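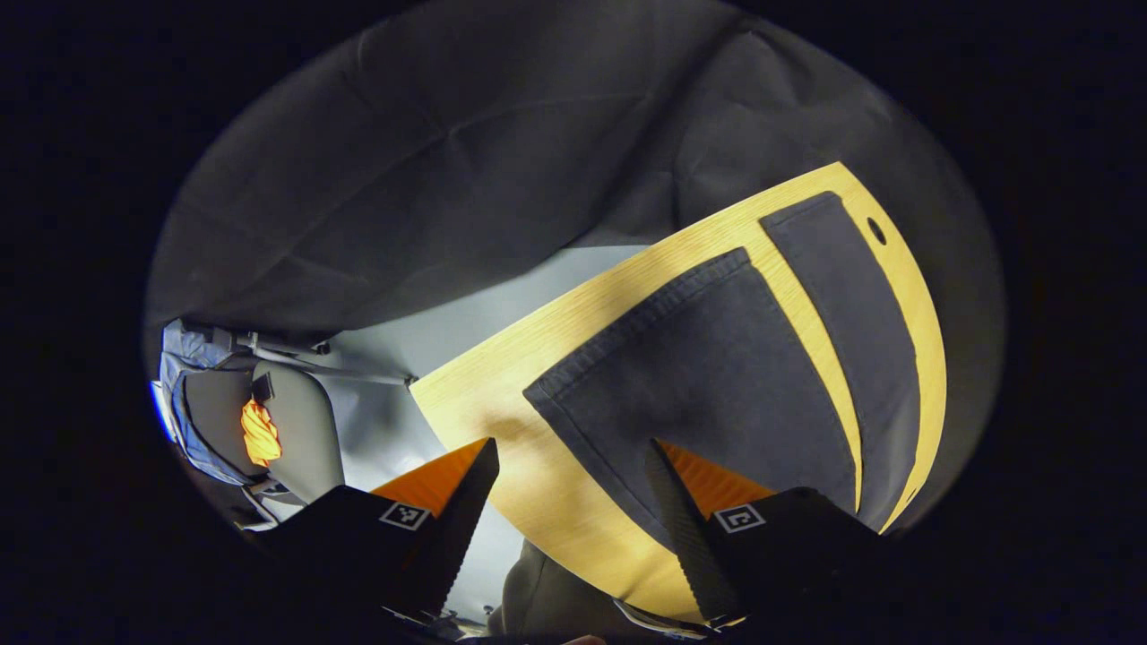
Dark cloth, pale wood. Folding morning.

Right, quick one as I've got to be out by 5 and the kettle's only just gone on.

I have been putting off the clothes for weeks. Months, if you count the bag I brought back from Nositz in April and shoved behind the door. The plan was always to do the lot in one go, keep pile, mend pile, Hemmin pile (Hemmin being the clothes swap down the hill, for anyone new here). Didn't happen. What happened was I pulled one pair of trousers out of the bottom whenever I needed them and the rest slumped over.

So. Today. Rules, same as last time:

Everything out of the bag before anything gets folded.
Nothing goes back in unfolded.
No trying things on. I mean it. Last time I lost a whole afternoon to a jumper.

I like a hard surface for this. Used to fold on the bed and you just can't, everything sinks and the creases go in wherever they fancy. On wood you can press the air out with the flat of your hand and the hem lines up with itself. Or nearly. Some of my hems are a bit frayed by now and have their own ideas about what straight is.

Dark stuff first, always. No good reason, it's just how I was taught, and if I start with the light things I end up with black fluff on all of it. Charcoal, grey, more charcoal. Apparently I own one colour. I did notice that when I was packing for Istden and then bought another grey thing in Istden anyway, 290 in the sale, down from 900, so really I was saving money. Thats my story.

Tea break. Back.

Tops are easy enough. Sleeves in, bottom third up, top third down, done. Anything with big print on the front I fold print side out so I can tell which it is without unrolling the whole drawer. I know some people turn them inside out to save the lettering. I never remember to, and the lettering's been fine so far, bar one from the Erberg fun run that cracked all the way across. It had 1764 on the back, my number, and now you can only read the 17. Still wear it for painting. 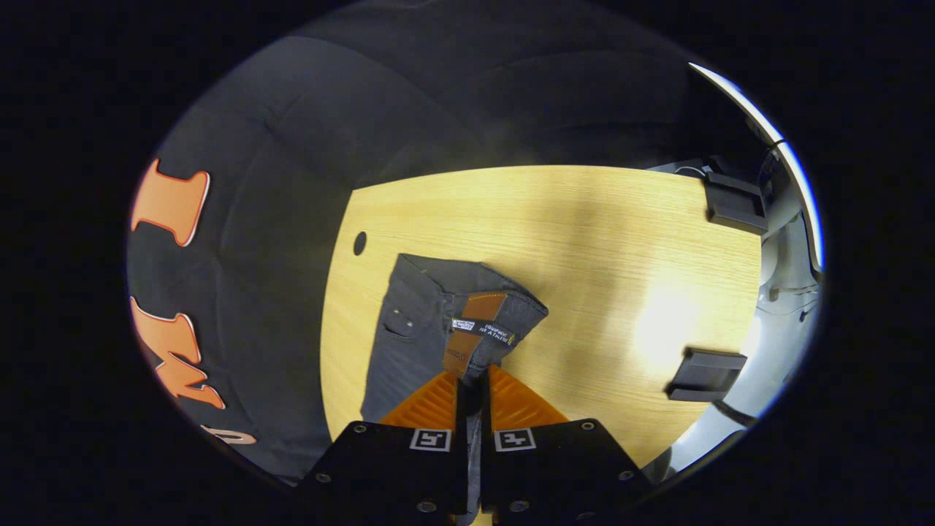 Jeans are the ones I always get wrong. Too thick to roll, too long to fold in half and leave, and if you go to quarters they spring open again the second you look away. What I do now is legs together, seat tucked in so there's no pointy bit sticking out, then up from the ankle in thirds. The grey pair took a few goes and it's still more bunched than folded, only roughly a rectangle, but the leather patch on the waistband is showing and so is the front pocket with its little rivet, and that'll do me. I like the patch where I can see it. Saves pulling out three pairs to find the right one at six in the morning. Had the dark thing with the orange letters out at the same time, still in soft folds, and very nearly folded that into the jeans by mistake.

Denim doesn't need ironing, by the way. I will not be taking emails about this. Smooth the seams down while you fold and leave something heavy on top overnight. I use the big atlas.

Where I've got to: keep pile is far too tall. Mend pile is two things, both needing a button, and I have the buttons somewhere in the tin with the foreign coins. Hemmin pile is... one scarf. I'm going to go through again with a harder heart, probably tomorow, probably with the radio on.

Bag from Nositz is empty at least! There was a hotel sewing kit in the bottom, and a bus ticket, and quite a lot of sand.

Got to run, it's ten to.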